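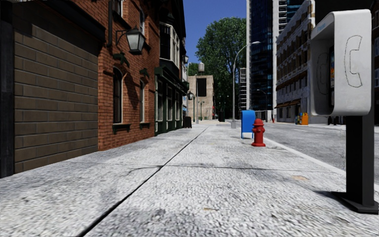
Visit to the Stindden lab, June 28, 2018

Four of us from the Lastach sidewalk accessibility group took the train up to Stindden to see how the lab trains its delivery robot to find its way along city blocks. Emil Trummer, who runs the navigation work, met us at the door and gave us most of the afternoon.

The robot is called Marti. It comes up to my hip and was on a charger when we arrived. Most of its learning happens in Tokia, a simulated town the lab built for this purpose. Marti's software is dropped at a random spot on a sidewalk and given a goal, and it has to get there using only what a forward camera would show.

The part I wanted to hear about was the change they made in January. Before that, the streets in Tokia were clean. The software did well there and badly outdoors, where it stopped for stains and seams in the concrete. So they rebuilt the blocks with cracks, discolored slabs, shadows and ordinary street furniture: mailboxes, hydrants, pay phones, sandwich boards. Each training run also changes the sun angle and moves some of the objects.

Emil showed us the results table. Each version was trained on 1000 simulated routes and then tested on 30 real ones near the lab. The older version finished 14 of them without a person stepping in. The new one finished 27. He said the three failures were all at curbs, and that the simulated curbs are still too regular.

We asked about pedestrians. The streets in this set of tests have none. People are handled in a separate module, and he did not want to mix the two until the ground part is settled. Our chair asked about wheelchair users and canes, and he wrote that down.

Afterward we walked one of the test routes behind Marti, two blocks and back. It slowed down at a patched slab and then went over it. At the corner it waited a long time before turning. Emil said the wait is set by hand and will be shortened.

The lab takes groups of up to six. Write to them first, and bring a jacket, as the server room is cold.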